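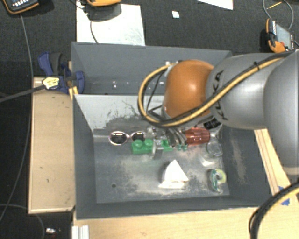

By September I was dreaming about the sunglasses. Pink frames, dark lenses, always the last thing left in the bin. I'd wake up at 4 a.m. with my thumb twitching on a button that wasn't there.

The job was easy to explain to my mother, which I liked. The arm tries to pick something up, and I say yes or no. Yes, it got the tape dispenser. No, it got air. Do that until Lestside has enough tries for the thing to learn from, then go home. Etelka wanted 50 good ones per object and she wanted them by the time she got back from Zirnden.

"What are we at?" Nghĩa asked, dropping his coat on my chair.

"1,397 tries."

"And the sunglasses?"

"Eighteen good ones." I may have said it a little loudly!

He pulled up a stool and we watched it go down again, fingers open, slow as an old man getting into a bath. It brushed the little white sailboat, thought about it (I know, I know, it doesn't think), and came up holding the green brick.

"That's a yes," Nghĩa said.

"It was going for the sunglasses."

"It's holding something, though."

We argued about that for most of a sandwich – his sandwich, I'd forgotten mine. In the end I marked it yes for the brick and no for the glasses, and typed a note to Etelka that ran to 22 lines. Then I put the brick back and pressed start.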